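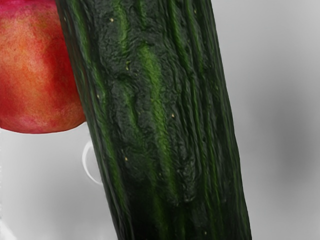 Por Ezequiel Casado — 15 feb 2024
Lectura de 2 minutos

Jolau busca responsable de planificación de medios para la cuenta de Valtetti, la cadena de parques acuáticos. Ya hemos publicado esta oferta una vez y recibimos 114 candidaturas. Casi todas prometían "pasión por las marcas" y muy pocas sabían explicar qué habían comprado, a qué precio y para qué sirvió. Esta vez intentamos ser más claros.

El trabajo consiste en repartir un presupuesto mediano entre televisión local, exterior, radio y digital, y defender ese reparto ante un cliente que pregunta mucho. Habrá que revisar las facturas de los soportes línea por línea. También discutir con Tornham, que mide las audiencias y cuyos informes conviene leer con desconfianza — los nuestros también.

Pedimos siete años en agencia o en el lado del anunciante, hojas de cálculo sin miedo y un español escrito decente. El inglés se usa con Yolandi Motaung, directora de cuentas internacionales. No pedimos certificados de plataformas: los vende quien vende los anuncios.

No ofrecemos "ambiente joven" ni futbolín. El sueldo es de 3141 euros brutos al mes en catorce pagas, con dos días de teletrabajo por semana. Incorporación en mayo.

Para presentarse, una página contando una campaña que no funcionó y cómo se enteró usted. Si la culpa fue del algoritmo, explique cuál. Los premios pueden quedarse fuera. Las candidaturas las lee Dumisani Mtshali, en la oficina de la calle Peixoto, y se admiten en papel o por correo electrónico. Contestamos a todas, aunque tardemos.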